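3.2 Collecting demonstrations

All demonstrations in the Hornulness set were given by remote control. The operator held a six-axis handle and watched the arm directly, with no screen in between. We had first tried guiding the arm by hand, but the operator's own arm kept blocking the side view, and several recordings had to be dropped. Remote control was slower to learn and gave cleaner recordings.

Each operator practiced until they could finish the task 5 times in a row without a stop. They then recorded in blocks of 11, with a break after each block. In total we kept 117 demonstrations from 4 operators. Objects on the counter were moved between blocks and left alone within a block. Household items unrelated to the task stayed in the workspace – the policy should not depend on a cleared counter. 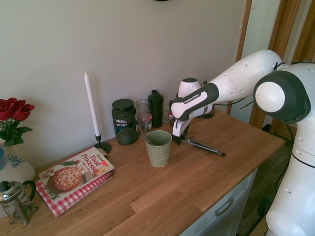
Figure 3. Kitchen workspace with the Franka Emika arm. The gripper points down toward the counter, with a pair of tongs below it and the ribbed cup near the center.

Conceição Bragança, commenting on an early draft, wrote that practiced operators hide the very mistakes a policy needs to see. In her view the first clumsy attempts should be kept, along with the recovery that follows each one. We agree in part. Practice attempts were logged but are not used in the main results, and Section 5.1 reports a separate run that includes them.

Two settings affected quality more than we expected. The first was the speed limit on the handle. At the default value, operators overshot the grasp and corrected backward, and the policy copied the correction. Lowering the limit near the counter removed most of this. The second was when to close the gripper. Sérgio Patrício closed early and let the fingers center the object, while the others lined up first and closed late. Both styles appear in the data – we did not ask anyone to change. Operator labels are stored with each recording so the styles can be separated.

4 comments · 11 shares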